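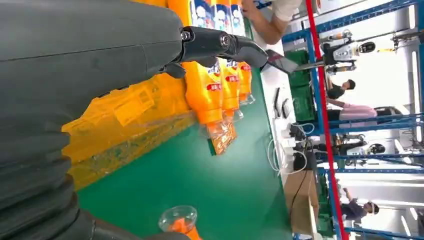
Clemska Building Residents' Association
Minutes of the December meeting, laundry and supplies working group

Meeting opened at 7:10 p.m. in the second floor common room. Minutes of the previous meeting were accepted with one correction: the dryer on the left was reported as "fixed" and should have read "reported as fixed." It is still leaving towels damp.

1. Bulk buying of household supplies

The group heard the proposal to buy cleaning supplies through Zevier in place of individual trips to the store. The claim in the proposal is that every household saves money. The worksheet handed out with it compares the Zevier case price against the full shelf price at the corner store, which most people at the table said they have never paid. A member asked for the same worksheet using sale prices. The presenter said the savings would be smaller but "still there." No figure was given.

It was asked who pays for cases that nobody claims. The proposal doesn't say. It was also asked whether the orange bottles and the orange boxes would be ordered together or as separate lines, as some households want only one or the other. Zevier will take separate lines but the delivery charge applies to each order.

Printing on the packaging was raised again. Several members want dosing directions in English taped inside the supply closet door before anything goes out to residents. Agreed without a vote. 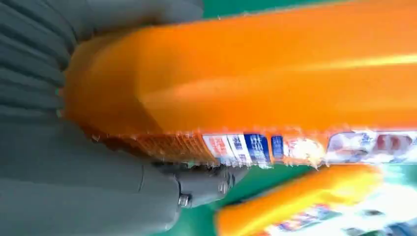 2. Storage

The supply closet holds 24 cases if the folding chairs come out. The chairs have no other home at present. One member felt the chairs were the whole reason for having the closet. Another pointed out that they were last used in the spring, and that two of them don't open.

Shelving from Clikance was quoted in the fall. The quote has run out and a new one has not been asked for. The group declined to approve shelving on the strength of an old number.

The back wall of the closet was damp last winter. The building office says the matter was dealt with. The minutes should show that the group has seen no paperwork on it and would like some before putting boxes against that wall.

Action: ask the building office for the repair record.
Action: new shelving quote, including brackets this time.

3. Sorting and bagging household shares

The proposal allows 9 minutes per household for making up a share. Members doubted this. The allowance covers filling the bag and does not cover checking the order sheet, finding the right product, or redoing a share when a label has been read wrong.
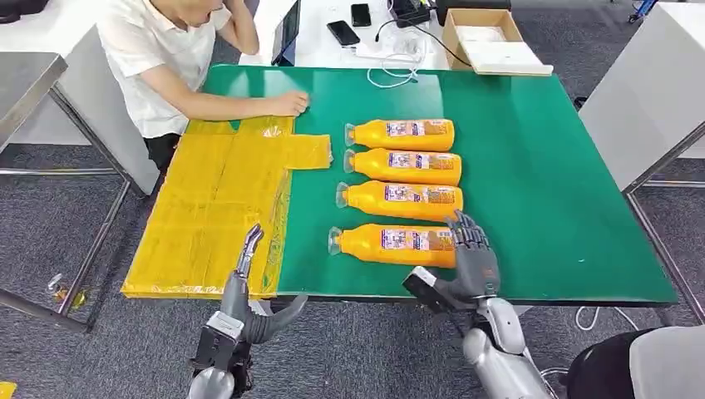

The group's main worry about bagging is leaks, and the proposal treats it in a single line. Members who have carried detergent home on the bus had more to say. The method put forward is to flatten the bag on the table first and lay the bottles beside it on their sides, as with the four orange ones next to the yellow bag, all with the caps facing the same way. Supporters say this makes a short share easy to spot. The objection was that a bottle going into a bag sideways will travel home sideways, and a cap that is a little loose will make a mess of everything else. The counter-suggestion was to lay out sideways for checking and pack upright. Someone then asked if the bags are wide enough at the bottom to keep a bottle upright. The supplier's sheet gives the length and says nothing on the base.

There was a short discussion of bag strength. The yellow bags come from Zariņš and are described in the catalog as "heavy duty," which the group noted is also how the last bags were described. Members want a full share carried down the stairs and back before a whole carton is ordered.

Action: carry test, full share, both flights, before the next meeting.

4. Trial order

Moved: that the group place one trial order, limited to households that have paid in advance, and report actual cost per household including delivery and bags. An amendment to drop the words "including delivery and bags" was not seconded.

Carried, with 2 opposed. Those opposed asked for it to be recorded that they support cheaper detergent and do not believe this will produce it.

5. Other business

The sign in the laundry room about overfilling machines has been taken down again. A replacement will go up higher.

The request for a second key to the supply closet was put off until it is known where the first key is.

Next meeting in January, same room, 7:00 p.m. sharp. Closed at 8:35 p.m.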